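Red, green and the colours between

An afternoon in Grotside with an optician who cannot tell her own traffic lights apart

We meet in the café Gökçe, at a small table near the window. She has ordered tea for both of us before I come, and she has already put her test book beside the cups. She asks that I do not print her name. In a small town, she says, her customers will otherwise begin to ask her what colour their shoes are.

She has been an optician for 13 years, and she was born with a red-green colour deficiency. For a woman it is rare. Her father has it also, and her mother carries it without having it.

"My father found out in the army," she says. "I found out at school, when I was 9. We had to colour a map, and I made all the forests brown. The teacher thought that I was being lazy, or that I wanted to be funny. I did not want to be funny. I had taken the pencil which looked correct to me."

I ask her what she sees when she looks out of the window. She laughs and says it is the question that everybody asks, and that it has no good answer. She sees the trees, the bus stop and the people. It is not a grey world. Blue is very strong for her, and yellow also. The difficulty is between red, green, brown and orange, and it is greatest when the colours are dark or the light is poor.

"I know that grass is green in the same way that I know Monday comes before Tuesday," she says, and then corrects herself. "No, it is not so bad as that. In good light a clear green is a green. But a dark green and a dark red, in the evening, in a room with a yellow lamp – there I have to ask."

At traffic lights she looks at the position. The top one is red, the bottom one is green, and she has never had a problem in daylight. At night, on a road she does not know, a single light far away can be a lamp or a signal, and she drives more slowly.

How did she become an optician? She did not plan it. She wanted to be an electrician, and she did the first weeks of training at Irkilska, where they made switch cabinets. The doctor of the firm gave her the book with the dots on the second day. She saw 2 of the numbers and guessed the others.

"He was very kind about it, but it was finished in a few minutes. He asked me what I was interested in, apart from cables. I said that I was now quite interested in his book."

She opens her own copy for me. I read the numbers aloud without thinking, and she nods at each page. It is a strange feeling to read something to a person who knows it by heart and cannot see it. She remembers the pages by their order, she explains, and for this reason another colleague must always do the test with her when she is the one being tested.

We talk for a long time about children. Parents come to her shop with a son who paints the sun green or who eats the banana too early, and they are often worried that something is getting worse. She tells them that the inherited kind does not get worse and that it is not a lack of intelligence or attention. What helps is to write the name of the colour on the pencil, and to tell the teacher. What does not help is to hold up one object after another and ask, "And this? And what is this one?"

"Every family does it. My uncles did it with their jumpers. The child becomes either a clown or very silent." 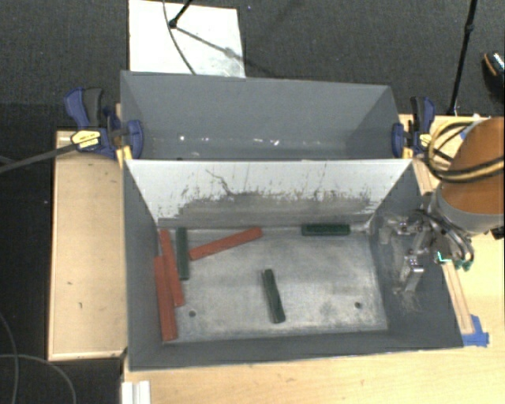
According to a father in Codari, the guessing game is not always a cruelty: his daughter asks for it herself at the dinner table, keeps her own score and is proud when she is right. He wrote this to us after we announced the interview, and I read his letter to her in the café.

She listens carefully and asks me to read one part again. "Then she is the one who begins the game," she says. "I think this is a big difference. If she can also stop it when she is tired, I have nothing against it. Please tell him that I was not proud, I was only good at guessing from the faces."

I want to know about the special glasses, of which one sees so many films with people crying. She becomes more careful here. Some customers like them, she says, and some put them in a drawer. They can make the difference between certain colours stronger, but they do not give a person normal colour vision, and she does not sell them before the customer has worn a pair outside for a while. She has tried them herself on a walk to the river. The poppies came out very clearly. The sky she did not like at all.

What makes her angry are maps and timetables. The bus plan for Grotside shows line 309 in red and its evening route in green, both thin, both on a beige ground. She once waited in October at the wrong stop until it was dark. She has written to the bus company and proposed a broken line for the evening route.

"It would cost them nothing. A broken line, or a letter at the end. I am still waiting for an answer, and I am still taking the car."

At home she has her own system. Her clothes are nearly all blue, grey or white. Meat she checks with a thermometer, and tomatoes she presses with the thumb, even when the man at the market looks at her severely. When she buys paint she reads the label twice and then telephones her sister – once she forgot to telephone, and the hall is still the colour that her sister calls salmon.

"I find it a very pleasant beige," she says, and asks for the bill.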